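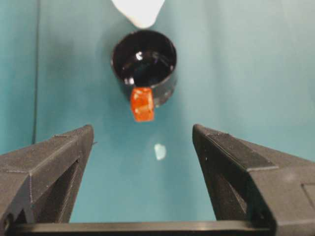
What does Tredow do, in one sentence?
It sits between your policy and your arm, takes whatever chunk of actions the policy spits out, and turns it into motion the controller can follow without stuttering.

Is it the same thing as Studow?
Nope, though I get why people mix them up. Studow is the recorder and Tredow is the runner. They share a config file, so if you've already set up one you're most of the way there.

How long should my action chunks be?
I start at 15 steps and only go longer if the arm looks hesitant between chunks. Shorter chunks react faster when an object gets nudged, but you pay for it in inference calls. Try a few – it takes five minutes!

Why does my wrist view look fine in the viewer but the policy acts blind?
Nine times out of ten it's color order. The viewer fixes BGR for you and the policy loader doesn't (sorry, that one's on my list). Set rgb_in to true and dump a few frames right before inference. If your tabletop has changed color, you found it.

Can the policy cope with glossy objects?
Shiny black stuff like a plastic cup is hard on depth, so I leave depth off and train on color only. A bright highlight inside a cup moves when the wrist moves, and a small dataset can latch onto that. Vary your lamp between episodes.

How many episodes do I need?
For a small cube and a cup, I'd record 200 before judging anything. My own set is at 787, of which 757 survive the filter. The rest had dropped frames.

The gripper closes too early. Bug?
Usually it's the threshold. Tredow reads the gripper channel as a continuous value, and the default cutoff is pretty eager. Raise grip_cut a little at a time, and check that your recorded actions and joint states aren't off by a step – I lost most of June to that one.

Does it work with the Shek planner?
Sort of. You can hand off to Shek for the big free-space moves and let the policy take over near the object. The handoff code came from Ostap Kostiuk, and it lives in the plavanus branch until I get the tests passing.

Where do I report problems?
Use the tracker, and please attach the log and your config.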